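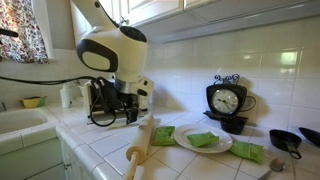 夹爪选型对比:Wellen 与 Skurkine,抓薄布
Reshma Dlamini 发表于 2022年4月

楼主 Reshma Dlamini
臂是 Franka,控制器不换,只换手指。任务固定:从瓷砖台面上夹起叠好的布,抬高,放到盘子里。两套手指各跑 70 次,夹持力设定相同,下降速度相同。

Wellen(硬指,平行面):成功 58 次。
Skurkine(软垫指尖):成功 61 次。

差距很小,但失败的形态不一样。Wellen 多数是指尖碰到瓷砖后触发力阈值,提前停止;Skurkine 是夹到了,抬升途中滑脱。 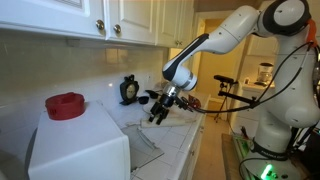

下降终点目前写死在台面以上 2 毫米。瓷砖缝比砖面低,指尖正好落在缝上时,布被压进去一点,反而容易夹住。这部分没有单独统计,原始记录里有坐标,需要的可以自己分。

2楼 grip_lab
70 次差 3 次,不能说明任何问题。建议先报置信区间再谈排名。另外夹持力相同不等于接触压强相同,软垫面积大,压强低,滑脱是预料之中的。

3楼 Reshma Dlamini
同意,没有排名的意思。压强的问题成立,下一轮按接触面积换算设定值。

4楼 老周调机械
腕部相机用的什么?薄布在白瓷砖上,深度基本不可信。我这边同类任务最后只用 RGB 分割,高度靠力控找。

5楼 Reshma Dlamini
腕部是 Modise 的小型深度相机,外部另有一路固定视角。深度在两处不稳定:一是釉面反光,二是透明板。透明板后面的瓷砖照样能看到,深度图上板面时有时无,规划器会把它当成空的。现在的做法是手工加一个碰撞体,板子一挪就得重新量。

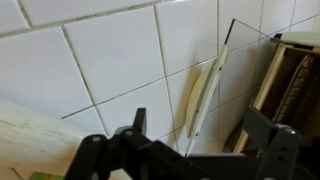 老周调机械:手工碰撞体我不赞成。板子挪了忘记改,比没有碰撞体更危险,因为操作的人会以为有保护。要么把板子固定,要么限速加接触检测。

7楼 Reshma Dlamini
限速已经开了。接触检测的阈值调低以后,线缆拖拽会误触发,1,010 条运动段里误停 9 次。还没有找到合适的值。

8楼 mu_static
误停先查线缆走向,再动阈值。线从夹爪侧面绕出来,腕关节转到极限附近时张力变化很大。我们改成沿前臂固定,留一个松弛环,误停基本消失。

9楼 grip_lab
不完全同意楼上。松弛环太大会进相机视野,分割结果跟着抖。另外 Franka 的外力估计本来就依赖末端负载参数,换手指以后质量和质心有没有重新填?这一项不填,阈值怎么调都是白调。

10楼 Reshma Dlamini
质量填了,质心沿用的是 Wellen 那套。Skurkine 的指尖偏长,这里确实有误差。数据先标记为待复核。

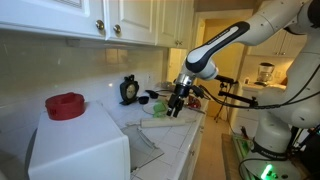 下一轮测试安排(由楼主编辑)
1. 重新标定两套手指的质量和质心,写入 Werken 配置文件。
2. 夹持力按接触面积换算。
3. 线缆改走前臂,松弛环长度记录在案。
4. 落点分砖面和砖缝两组,各自统计。
5. 透明板固定后再跑,碰撞体保留。
结果预计 6 月贴出。

11楼 老周调机械
第5条还是保留意见。其余没问题。

12楼 mu_static
能否加一组不叠的单层布?叠好的边缘厚,对硬指有利。

联系版主 | 版权归发帖人所有,转载请注明出处 | 返回顶部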